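Help wanted – bottle sorters for our fall clean-out in Galcombe

Hi everybody, Brodie Cosgrove here, from the Bowen Street refill and recycling room. If you've been by lately you know the back wall is bags of bottles from top to bottom, and I can't get to the sink anymore without moving three of them. So I'm putting out a call for people who'd like to come spend a few hours sorting with us, get paid a little for it, and go home with slightly sticky hands.

We're looking for people for two kinds of shifts. Mornings are sorting, which means standing at the long table, opening bags, pulling caps, and getting everything into the right bin. Afternoons are rinsing and packing, which is wetter but you get to sit down more. You can sign up for one or both. I do both most days and I like mornings better, mainly for the coffee.

Who can do this? Pretty much anybody 16 or over who can be on their feet for a while (we do have stools, so please ask if standing is a problem, we'll set you up at the short end of the table). You don't need to know anything about plastics. Arlindo Rocha runs the table and he'll walk you through it on your first day. He's been at it for years and can tell what kind of drink was in a bottle from the shoulders alone, label or no label – I've tested him on it more than once and I've lost money.

The main thing you'll learn is what goes where. Clear drink bottles are most of what we get, and they're the ones we care about most, as they fetch the best price and that's what keeps the lights on. Clear means clear: no blue tint you'd notice from across the room, no milk jugs, no labels left on if they'll peel. Tinted ones go in the second bin and anything that held oil or paint goes in the red tub by the door and please tell one of us about it.

Dents are fine! People always ask me this. A bottle that's been squeezed a bit still goes in with the good ones, and so does one with crinkles down the side. What we don't want is a bottle that's been stomped totally flat with the cap screwed back on, or one with anything still inside. If it has an inch of soda in it, it gets dumped and rinsed before it goes anywhere.
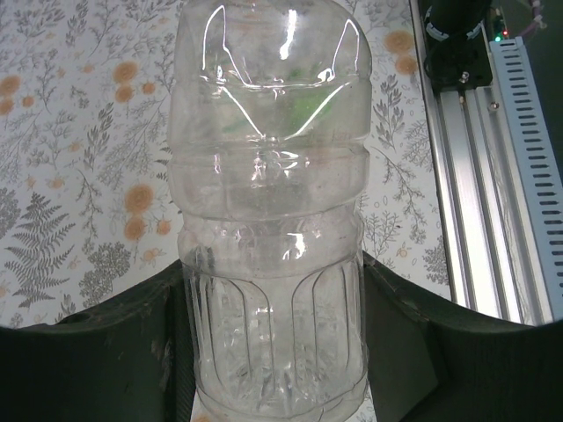 Clear, empty, a little crumpled low down: first bin.

Pay is by the shift and you get it at the end of the week. Call me for the rate, it depends a bit on which shifts you take. We run 5 days a week, Monday through Friday, and I'd ask you to commit to at least two shifts so that Arlindo isn't giving the same talk every single morning. If you're in school and can only do one, call me anyway and we'll work something out.

What to bring: closed shoes, a shirt you don't love, and a water bottle (yes, I know). We've got gloves in most sizes, aprons, and hairnets if you want one. There's a fridge for lunches and a microwave that runs hot, so go easy. Parking is on the street, or you can lock a bike to the rail by the side door.

A bit about how big the job is, so you know what you're getting into. We filled 513 bags between June and the end of August, and almost 60 of those are still waiting for somebody to open them. The Skokine summer fair did most of that to us. It was a great fair and I'd do it again, but I would like my wall back before the cold weather comes and the side door has to stay shut.

We have room for eight people on mornings and six on afternoons. I'm filling spots as folks call, and I'll keep a list for later in the fall in case anyone drops out. If you've worked with us before, you go to the top of the list, just remind me which summer it was.

To sign up, come by the side door any weekday before lunch or leave your name and a phone number in the notebook on the counter. You can also message us through our Grokgate page – I check it in the evenings. Tell me which shift you want, when you can start, and if there's anything you can't lift or be near (some of those bags do get a smell to them, I won't lie).

Posted Tuesday, September 5, 2023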